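Cluton Working Group on Cell Practice
Minutes, February session, 2 p.m., the room with the bad chairs

Present: Elżbieta Wasilewska (chair), Radosław Piątek, Trygve Berge, Chak-lun Chung (minutes). Apologies from Trygve Kristiansen, which at least settled which Trygve was meant for one afternoon.

1. Previous minutes
Approved after Radosław asked that "heated" be changed to "extended."

2. Handling rules for PC assembly cells
Elżbieta presented draft 12 of the rules. Draft 11 had required every part to be "presented suitably," a phrase Berge said he had read many times without learning anything. The new wording says each part sits in its own holder in the fixture tray, processors lie flat with the heat spreader up, and cards and drives stand upright. The case goes on its side with the panel off before any arm is enabled.
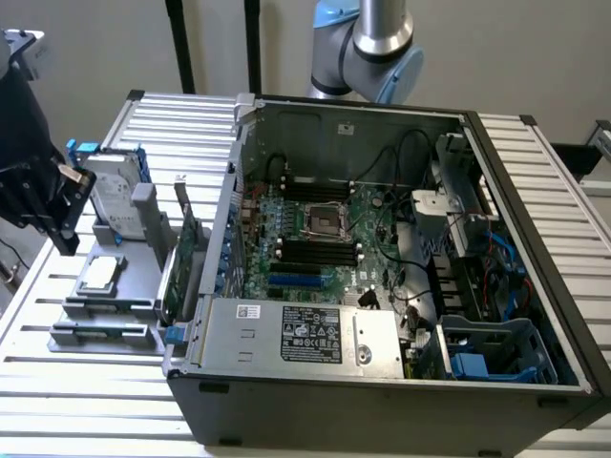
Radosław wanted a limit on approach speed near drives and sockets. The Geda site uses 500 mm per second for open travel, and he saw no reason to allow anything like it over an open socket. Berge asked what the number should be instead. Radosław said lower. The chair asked for a figure by next time, with units.

Agreed: one arm at a time inside the case. The second arm waits clear until the first has reported itself out. Berge objected that this costs cycle time. It was noted that so does a bent socket.

3. Naming of fixtures
Åberg calls it a nest, Zurix calls it a pocket, and the draft managed both in one sentence. "Holder" carried, 2 votes to 1. Berge wishes his dissent recorded. Recorded.

4. Incident log
The shared log now has 1,919 entries, a good many of which say "test." Chak-lun to propose a required field for what happened.

5. Any other business
Chairs. Deferred again.

Actions
Radosław: approach speed figure, with units.
Chak-lun: log field.
Berge: send the Åberg drawings he promised in the autumn.

Closed 4:12 p.m.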